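Bench cells > Two-arm cells > Girkari 2

# Girkari 2 two-arm bench cell

Supplier: Trikemham. Demonstrations: Sullgate showroom, Mondays, by appointment.

The Girkari 2 is a tabletop cell with two arms, two parallel grippers and a wrist camera on each arm. It is sold for light handling of small, shiny or soft parts. The standard demonstration task is sorting jewelry into a divided box. 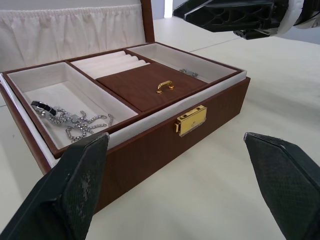
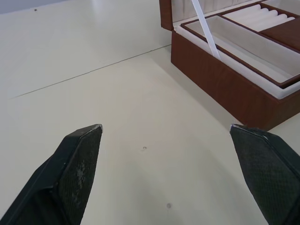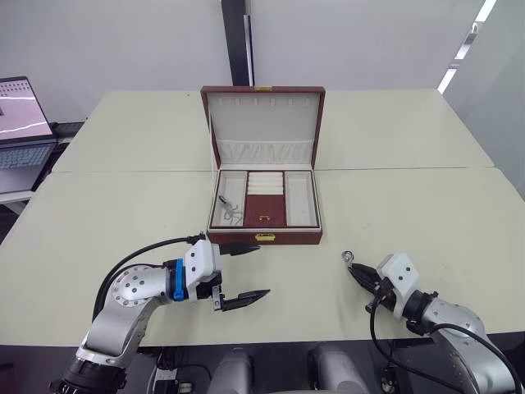 *Jewelry box task, Sullgate. First two: wrist cameras. Third: head camera, right gripper holding a ring.*

## Demonstration task

The box is a retail item with a hinged lid, a removable tray, open compartments and padded ring rolls. It was chosen for the lining. Cream fabric gives little contrast at the compartment edges, and the ring rolls deform under load, so a ring has to be presented upright and pressed in with limited force. A chain necklace is the other hard item. It has no fixed shape and can't be picked from a stored grasp point.

Visitors may ask for the task to be run in any order. The usual order is:

1. Chain necklace to a side compartment.
2. Ring to the ring rolls.
3. Handover of one item from the left arm to the right.
4. Lid closed with one arm.

Step 4 is the slowest. The arm has to start the lid from behind and follow it over, and the speed limit is lowered for the whole movement. Visitors short of time usually skip it.

The task is run with the operator at the laptop and no one inside the marked floor area. Items may be moved by hand between runs once the cell is in hold. Visitors are welcome to bring their own parts. Parts should be dry, free of oil and able to stand being dropped onto a tabletop.

## Grippers

Each gripper has two black angular fingers with a crosshatched contact face. The crosshatch holds thin metal parts without a rubber insert. It wears. On a demonstration cell the contact face shows pale scuffing and the tip edge goes bright, and this doesn't affect grip on parts thicker than a ring band. Fingers are a consumable and are sold in pairs, left and right the same.

Finger change takes two screws per finger. Run the gripper zero routine after any change. If the routine is skipped, the closed position will be wrong and thin parts will slip.

Smooth fingers are available to order for coated or polished work that must not be marked. They give less hold on chain.

## Cameras

The wrist cameras look along the fingers, so both fingertips stay in view while the gripper is open. The head camera covers both arms and the work area between them. All three streams can be recorded with the joint data.

The wrist view is close and the box can fill most of it. For tray work this is what is wanted. For finding a part on an open tabletop, use the head view first and switch to the wrist view for the final approach.

## Table

The cell is supplied without a table. Any flat matte surface of light color is suitable. Gloss tops cause reflections in the wrist view and should be covered. Two tables may be pushed together, as at Sullgate, provided the heights match. A seam across the work area is acceptable. Keep it clear of the point where thin parts are picked up, as a ring or clasp can catch in it.

Small marks on the surface don't normally cause false picks. Tape, labels and pencil lines can, and should be removed before the camera check.

## Specifications

| Item | Value |
|---|---|
| Arms | 2 |
| Working reach per arm | 390 mm |
| Payload per arm, gripper fitted | 300 g |
| Mass per arm | 19 kg |
| Gripper type | Parallel, two-finger |
| Cameras | Head, left wrist, right wrist |
| Control | Laptop, wired |

Reach is measured from the shoulder axis to the fingertip with the gripper level. Payload is for the full working area at demonstration speed.

## Included

- Two arms with grippers and cable sets
- Head camera and mount
- Two wrist cameras
- Finger set, crosshatched, fitted
- Stop button on a 2 m lead
- Setup software and printed manual

Laptop, tables, floor marking and the jewelry box are not included.

## Booking a visit

Demonstrations are given by Jinlong Kong, applications engineer. Give the size, mass and material of your parts when booking. If the part is larger than the open gripper, say so, and a different finger set will be fitted before you arrive.

Recordings of your own parts are given to you at the end of the visit. Bring a drive. The recordings are then deleted from the cell.

Closed-toe shoes are required. Loose sleeves and lanyards have to be secured or taken off before the arms are powered.

The next open day is in February. No booking is needed for the open day, but visitors' own parts are not run on that date.

## Service

Spare fingers, cables and camera mounts are stocked by Kocabaş and ship separately from the cell. Quote the arm serial number from the plate under the base. Orders without a serial number are held until it is supplied.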